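This site uses cookies to remember your settings. By continuing to read you agree to this. OK

Posted in December by the owner of this blog

Teaching my small arm to take a plate, part four

I wrote in the last part that I would be finished with the plate before the cold weather. I was not. The workshop is cold now, I wear two sweaters when I sit at the bench, and the plate is still my subject. But there is progress, and some of you asked for the details, so I will try to write them in good order.

For the new readers: I am building a two-finger gripper and an arm for it, mostly at home and partly in the shared workshop Sirkari, where I rent a shelf and half of a bench. The arm is a kit from Jemotex, second hand, with two joints that I repaired. The gripper is my own. The goal is a modest one. I want the arm to pick up a dinner plate from a kitchen counter and put it in a rack. When I started I believed that a plate is an easy object. It is round, it does not roll, it has no handle to confuse the camera. I would now rather pick up eggs.

The problem is the height. A cup offers you a wall to hold. A plate lying flat offers you only a rim, and under the rim there is a small gap, and the lower finger must go into this gap without pushing the plate away. If the finger is too high, it hits the edge and the plate slides. If it is too low, it presses on the counter and the motor complains. My first fingers were 16 millimeters thick at the tip, and with them it was simply not possible. I filed them, then I printed new ones, then I filed the new ones also.

The second problem is that I have broken plates. My neighbors upstairs have been patient about the noise. After the third plate I decided to do what many readers had recommended, and to make a simulation first. I had resisted this for a long time. I like to touch the thing I am working on, and I had the feeling that a simulation is a way of being busy without building. I was partly wrong in this, and I will explain which part.

The simulator I use is called Brirance. It is not very comfortable, but it runs on my old computer with the Lewis graphics card that I bought for another project, and it lets me put a virtual camera on the wrist of the arm. This was the important point for me. Most of the pictures that people show of their simulations are made from the side, so that one can see the whole robot and it looks nice. My arm will never see itself from the side. It will see only what the wrist camera sees, and so I wanted to look at the kitchen in the same manner.

It took me three evenings to get used to it. The camera turns together with the wrist, so the counter is almost never level. The back edge of it can stand nearly upright on the left, and a round plate becomes a narrow oval. My brain wants to turn its head all the time. I tried to rotate the picture in the software to be more pleasant for me, and then I made errors with the directions, because left was not left anymore. Now I leave it how it comes.
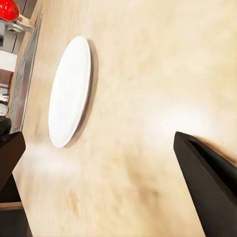 The wrist view in the simulator, with the plate still ahead of the fingers.

I have collected many of these views by now. The folder has 1,385 of them, and I threw out a good number before that, where the fingers were inside the counter or the plate was floating in the air. Floating plates are quite common in Brirance if you set the friction before you set the weight. The manual does not mention it. If you have the same trouble, set the weight first, save, close the program, open it again, and only then touch the friction.

What I learned from looking at so many views is mostly about light. The plate is white and the counter is pale, and a program that searches for the edge of something does not have much to work with. On one side of the plate there is a shadow, and the shadow is a great help. It tells you where the rim ends and also a little about how high it stands. On the bright side the edge is weaker. When I gave my first edge finder a reflection of light on the counter, it decided several times that the reflection was a second plate, and it went to pick up the light. I was amused the first two times.

So I changed the method. The program now looks first for the shadow, and only after for the white oval that belongs to it. A bright area without a dark border is ignored. It is a very simple rule and I am a little ashamed that it needed so many evenings. With this rule I ran 1,083 attempts in the simulator over one long weekend, starting on Friday after work and letting the computer run at night. It failed in 230 of them. For me this is a good result. Before the rule it failed more often than it succeeded, and I did not even write down the numbers.

I went through the failures one after another, with tea. A large part of them has the same reason: the gripper arrives at the plate turned too much, and one finger touches the rim before the other finger is in position. Then the plate rotates a bit, and the closing comes too late. In the simulation nothing dramatic happens, the plate only moves some centimeters away. On my real counter it would move some centimeters and then perhaps fall on the floor, depending on where it started. I must add a rule about the distance to the front edge. At the moment there is none.

Another part of the failures I do not understand. The approach looks correct, the fingers look correct, they close, the arm goes up, and the plate stays where it is. I suspect the shape of the finger in the simulation. I made a groove along the inner side of my real fingers so that the rim can sit in it, and I had much trouble to bring this groove into the model. It is possible that Brirance fills it for the contact calculation, also when it draws it on the screen in the right form. If somebody knows how to check this, please write me. I looked in the menus and found only a setting named "hull detail," which I put to the maximum, and after this the program was so slow that I could cook dinner between two attempts.

Now to the part where I was right to be suspicious. The virtual plate is too perfect. It has the same thickness everywhere and it stands completely flat. My own plates come from different shops and different years, and two of them wobble. When I took the settings from the simulation and put them in the real arm, the first plate was lifted very well and I was so happy that I made coffee. The second one was from the wobbling kind. The lower finger came in, the plate tipped on the other side, and the upper finger closed on nothing. It did not break. I had put a folded blanket on the bench, and I recommend the blanket to everybody.

I also had to slow down the real arm. In the simulation the joints stop exactly where they are told. My repaired joints have some play, and at the end of a movement the fingers swing a little. You cannot see this swing well from a distance, but at the rim of a plate it is very much. My solution for now is a waiting time before the closing. It looks as if the arm is thinking about it. A friend from the workshop finds this sympathetic, I find it slow, but the grip is better.

Some small things from the bench, for those who build something similar:

The matte black material for the fingers was a good choice. I had a glossy one before, and in the real camera the fingers were full of reflections. With the matte one the program can find its own fingers much more easily and leave them out of the search.

Do not glue the rubber on the tips before you know the final thickness. I did it and had to cut it off again with a blade. I used a thin bicycle tube, it costs nothing and it holds on glazed ceramic better than the special pads I had ordered.

The cable of the wrist camera needs more length than you think. Mine was pulled out of the connector when the wrist made a full turn, and for one hour I was searching for the error in my code.

Clean the lens. I am not going to say how long that one took me.

Next I want to make the virtual plates worse. I will give them different thickness and a bottom that is not flat, and I will try to copy the two wobbling ones with a ruler and a piece of paper. I would also like to put the plate close to other objects, for example beside a wall or with a cup next to it, where there is less space for the fingers to open. But before this I should repair the second joint properly, with a new bearing and not again with tape. The bearing is ordered. The shop writes that it is on the way, and they wrote the same last week.

I answered the older comments under part three yesterday evening. To the reader who asked for the drawings of the fingers: yes, I will put them online when the groove has its final width. At the moment I change it every few days and you would print the wrong one.

Get new posts by email. Enter your address and press Subscribe. You can unsubscribe at any time.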